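# Saisie d'objets en bac : conseils d'atelier pour l'enregistrement des exemples

Notes tenues au fil des sessions de l'atelier Varela, à l'usage des opérateurs. Elles complètent la procédure de démarrage et ne la remplacent pas.

## Avant la session

- Repérer la position du bac au ruban adhésif, aux angles. Un décalage de quelques millimètres ne se voit pas à l'œil, mais il se retrouve dans tous les essais de la série.
- Brider les éléments amovibles avec une pince à ressort. Vérifier que les poignées de la pince restent hors du volume parcouru par le bras.
- Attacher les câbles du poignet avec du mou. Faire tourner le dernier axe d'une butée à l'autre, à vitesse réduite, et regarder la boucle pendant tout le mouvement.
- Couper court les extrémités des colliers. Un bout qui dépasse près des doigts finit par accrocher un objet.
- Poser le pupitre à portée de main, jamais sur la table du bac.

## Choix des objets

Un lot de 18 objets suffit pour une série. Mélanger les formes : pièces rondes, pièces allongées, jouets à contour irrégulier, récipients transparents. Les transparents donnent de mauvaises mesures de profondeur et on est tenté de les retirer. Il faut les garder, en les signalant dans le champ « matière » de la fiche.

Ne pas disposer les objets à la main un par un. L'opérateur les espace sans s'en rendre compte, et le modèle apprend des bacs trop bien rangés. Verser le lot depuis une boîte, puis corriger seulement ce qui est tombé hors du bac.

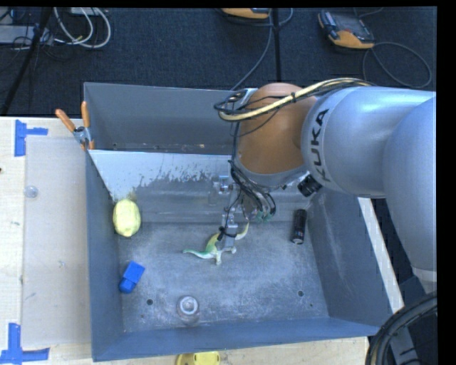
Reverser le lot toutes les 5 saisies. Au-delà, le bac se vide et les derniers essais se ressemblent tous : un objet isolé, au milieu, sans voisin. Les objets coincés contre une paroi restent en place tant que la pince peut y descendre sans forcer. Si ce n'est pas le cas, noter « inaccessible » et passer au suivant.

## Pendant l'enregistrement

Un essai commence bras dégagé et se termine bras dégagé. Les séquences coupées pendant la remontée sont inutilisables, le logiciel Stitetti les rejette à l'import sans message clair.

Conserver les échecs. Un objet qui glisse entre les doigts vaut un exemple, à condition d'être étiqueté comme tel dans la minute - le soir, plus personne ne distingue un glissement d'un lâcher volontaire. Trois étiquettes : `saisi`, `perdu`, `vide`. Ne pas en créer d'autres sans prévenir Oranuch Yensuk, qui fusionne les fichiers.

Objectif par série : 600 essais. Changer d'opérateur toutes les 2 heures, les gestes de correction deviennent répétitifs ensuite.

## Entretien

Les rayures du fond ne gênent pas la saisie. Elles gênent parfois la segmentation, surtout en lumière rasante. Essuyer le bac avec un chiffon à peine humide, sans solvant, et laisser les rayures existantes : un fond neuf en milieu de série fait deux populations d'images.

Contrôler le serrage des doigts au début de chaque poste. Nous avons perdu une demi-série en mars pour une vis desserrée.

## Sauvegarde

Copier sur le disque Dasden avant d'éteindre la baie. Nom du dossier : série, opérateur, numéro de lot, sans espaces ni accents.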